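# Setting up the kitchen cell (handout 2)

Okay, so last time we got through the install and most of you had the simulator opening by the end, which is great! Today is all about getting the fridge cell ready before anybody plans a single motion.

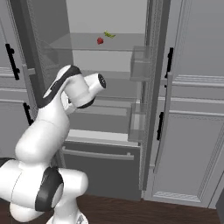
I like to start at the base and work out toward the flange. If the base pose is off by even a little, everything downstream inherits it, and you'll spend an evening blaming the planner (I did, in October, and Uzma Shaikh found it in two minutes by reading my config file out loud).

**Base and reach**

- Load the cell with the arm in its home pose and write down the base position. On paper, please.
- Jog one joint at a time. Slowly! Watch the elbow near the open doors, that's where most collisions happen.
- Run the reach check on the glass shelf first, then the lower ones. My last run sampled 328 poses and 74 came back unreachable, nearly all of them low down.

**Flange and tool frame**

We're working with a bare flange this week, so the tool offset should be zero. If you copied the Skelier config from the shared folder it has a gripper offset left in it. Clear that out, save, reload, and check the numbers again, because the reload sometimes brings the old ones back.

**Doors, drawer and small stuff**

Both upper doors are separate bodies with their own hinge limits. Set them open and lock them for now. The freezer drawer stays shut until handout 3. The food on the top shelf is tiny, so use the fine collision mesh for it and the coarse one for the cabinets (my laptop thanks you).

**Looking after it**

Jui-lin Leung keeps the master copy of the cell. Please don't edit it! Make your own branch, and after every 20 runs or so clear the cache and redo the home pose check. If the arm twitches at startup, your joint limits and your home pose disagree. Fix the home pose first.

For next time, bring your base numbers and your reach log, even if the log looks awful.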